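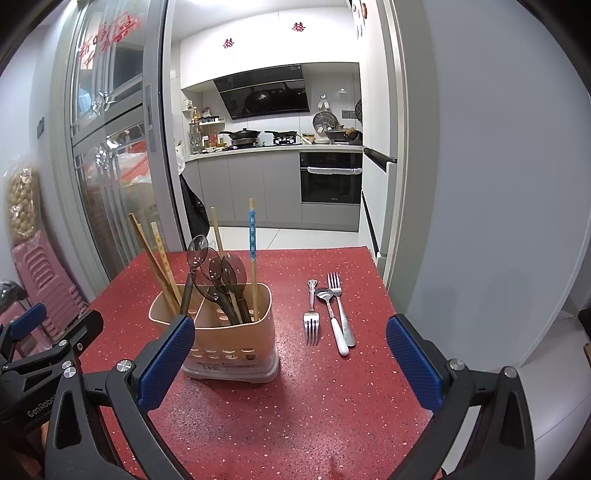 Tickets > Women's Cup > Final FAQ

Where is the final being played?
At Nistley Park, the home ground of Nistley Women. The venue was set before the semifinals, so Warnetik are the away team on paper even though they finished higher in the league.

When is it?
23rd September, with kickoff at 3 p.m. Gates open 70 minutes before.

How many tickets are there?
The ground holds 2430 for this match. Of those, 2172 are on general sale and the rest go to the two clubs, players' families and the league. Each account can buy up to six.

Can I pick my seat?
In the Nambiar Stand, yes. The two ends are standing only and you can move around inside your own end.

Which end is for Warnetik supporters?
The north end. Please use the turnstiles on the parking lot side – the ones on the main street are for home tickets.

What if the score is level after 90 minutes?
Two halves of extra time, 15 minutes each, then penalties. Away goals don't come into it.

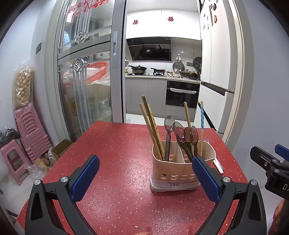 Shireen Ntuli wrote to ask whether a player sent off in the semifinal can still play, as she had seen two different answers on fan pages. A straight red card in this competition means a one-match ban, so that player misses the final. Yellow cards from earlier rounds are wiped.

Can I bring a bag?
Small ones only. Anything that won't fit under a seat has to be left at the bag check by Gate 2.

Is there a bus from the station?
Yes, the 58 stops outside the ground. The ride takes roughly 20 minutes on match days.

I can't go anymore. Can I get a refund?
Up to two days before the match, through your account. After that you can transfer the ticket to another person for free, but we can't give the money back.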